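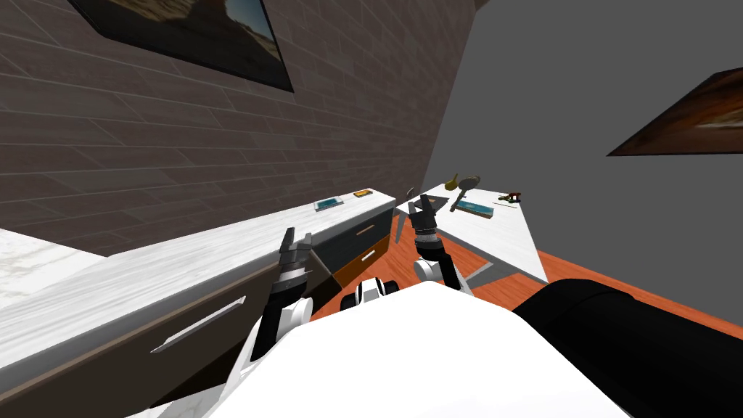
About the Irnovach Laboratory

The Irnovach Laboratory studies how robots with two arms can learn household tasks in simulation before they are asked to do them in a real room. The laboratory is a research unit of the Böttcher Institute and is housed on the second floor of its east building. It was founded by Marlina Hutapea, who continues to serve as director.

Our work is concerned with ordinary rooms and the ordinary objects found in them. A robot in a home must reach across a counter, approach a table from an awkward corner, and tell one small box from another at a distance. These are modest tasks for a person and hard ones for a machine. We look for training methods that make them easier to learn and whose results can be checked by other groups.

What we study

The main research program of the laboratory is a training method called Prumosell. It addresses a problem familiar to anyone who has trained a robot from camera images: a policy that performs well in one kitchen may perform poorly in another kitchen that differs only in its wall covering, its floor, or the pictures hanging in it. The task has stayed the same, and so has the robot. The policy has come to depend on parts of the view that have no bearing on the task.

Prumosell approaches this problem by training on matched pairs of episodes. Each episode is recorded once in simulation, with the full motion of the arms and the grippers. The same motion is then rendered again in the same room with different surfaces. Brick may become plaster, a wooden floor may become stone, and the pictures on the walls may be exchanged or taken down. The policy is shown both versions and is penalized when its chosen action differs between them. The positions of the furniture and of the objects to be handled are left alone, and so the correct action is known to be the same in both.

The penalty is applied only to the action the policy selects. Earlier versions of the method also compared the internal features of the network, and we found that this made the policy less willing to use color even where color was needed to identify an object. That part of the method was removed in September, and the results given on this page were obtained without it.

Sarkirora

All Prumosell experiments are carried out in Sarkirora, a set of simulated rooms built and maintained by our own staff. Sarkirora contains kitchens, dining areas, and combined rooms, each furnished with counters, cabinets, tables, and small household items. The layouts were drawn by hand. Surfaces are assigned by a program, which is permitted to choose combinations that a homeowner might not.

The simulated robot has two arms, each ending in a gripper with two fingers. Training uses a view from the robot's body, looking out over both arms, together with views from the grippers themselves. The body view gives the policy a sense of the room. The gripper views are meant for the last part of a reach, when the body view may be blocked by the robot's own forearm.

The gripper views have received a great deal of our attention. A camera placed close behind a gripper often has very little in view besides the fingers and a stretch of wall or countertop, and it may see these at a steep angle. Such views are poor in information and rich in texture, and a policy trained in the usual way will readily attach meaning to the texture.

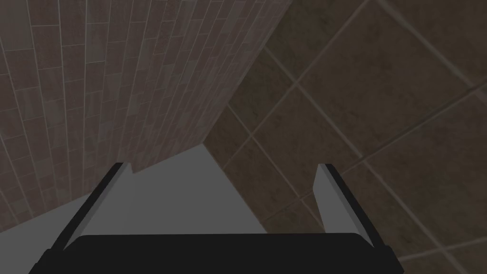
In our first experiments, the policy was most easily misled in exactly this situation. With a gripper facing a corner and no object between its fingers, the pattern of the tiles had a measurable effect on the next commanded motion. A change of tile could cause the arm to hesitate or to turn the wrist when no turn was called for. We therefore decided that matched pairs should be drawn from the whole of an episode, including the long stretches in which a gripper is moving through open space, and that these stretches should carry the same weight as the moments of grasping.

Results to date

The current training set for Prumosell consists of 1,303 recorded episodes. A further 246 episodes were held back for testing and take place in rooms whose layouts do not appear in training. Each test episode is run with 100 different surface assignments, and we record both whether the task was completed and how far the path of each gripper departed from the path taken under the original surfaces.

We regard the second of these measures as the more useful one. A robot may complete a task in spite of a confused approach, and a completion rate taken alone will conceal the confusion. Under Prumosell, the spread among gripper paths became smaller in all 3 room types. The improvement was greatest in the combined rooms, where a single view may take in several kinds of wall and floor, and smallest in the dining areas, where the untreated policy had already been fairly steady.

Completion rates rose in the kitchens and in the combined rooms. In the dining areas they did not change by an amount we would consider meaningful. The method also lengthens training, as every step requires two rendered versions of the same moment, and groups with limited computing resources should take this into account before adopting it.

Pictures on walls

A part of the program that has drawn more interest than we expected concerns framed pictures. Rooms in homes very often have pictures in them, and a photograph of a landscape contains its own horizon, its own light, and its own sense of depth. To a policy that has learned to estimate distance from images, a landscape hanging on a wall is a source of false evidence. We included framed pictures in Sarkirora from the beginning for the sake of realism, and only later came to treat them as a test in their own right.

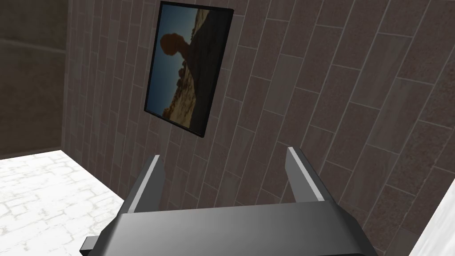 The effect is strongest when the picture is seen from a gripper camera at an angle, so that the frame no longer appears as a rectangle. Policies trained without matched pairs were inclined to slow the arm as a picture came into view, and in a number of episodes the gripper drifted toward it. With Prumosell, the slowing was largely removed. The drift was reduced but can still be observed, chiefly with photographs that have a strong contrast between sky and land. We have not yet found a satisfactory account of this remaining error, and it is the subject of continuing work.

We also tested whether it would be enough to leave pictures out of the training rooms altogether. It was not. Policies trained in bare rooms were more disturbed by pictures at test time than policies trained among them.

How we work

Research at the laboratory is organized in small teams, each responsible for one question and for the software needed to answer it. Every team is asked to write down its measures and its test rooms before training begins. Changes made after that point are allowed, but they must be recorded and reported with the results. Unsuccessful experiments are kept in the same archive as successful ones and are open to all members of the Böttcher Institute.

The laboratory meets weekly to review recorded episodes. Staff watch the body view and both gripper views together, at normal speed and then slowly, and note any motion that cannot be explained by the task. Many of our research questions, including the one concerning framed pictures, began as remarks in these reviews.

Our results are results in simulation. We do not claim that a policy made steady in Sarkirora will be equally steady in a physical kitchen, where lighting, friction, and wear in the joints bring difficulties of their own. A first series of physical trials is being prepared with the mechanical workshop of the Institute, using a robot with the same arrangement of arms as the simulated one.

People

Marlina Hutapea directs the laboratory and leads the Prumosell team. Before founding the laboratory, she worked on camera calibration for industrial arms, and the attention we give to the placement of gripper cameras reflects that background. The laboratory also employs research scientists, software engineers, and two designers who are responsible for the rooms of Sarkirora. Doctoral students join us through the graduate program of the Institute and normally remain attached to a single team for the length of their studies.

Visitors and collaboration

The laboratory receives visiting researchers for stays of one academic term or longer. Proposals should name the team the visitor wishes to join and should describe a question that can be studied with the existing rooms or with a modest extension of them. The surface assignment program and the layouts of the test rooms are available to university groups on written request. Requests for the recorded episodes are considered individually, owing to the size of the files.

Correspondence should be addressed to the office of the director, Irnovach Laboratory, Böttcher Institute.

Page last reviewed Sunday, February 18, 2024.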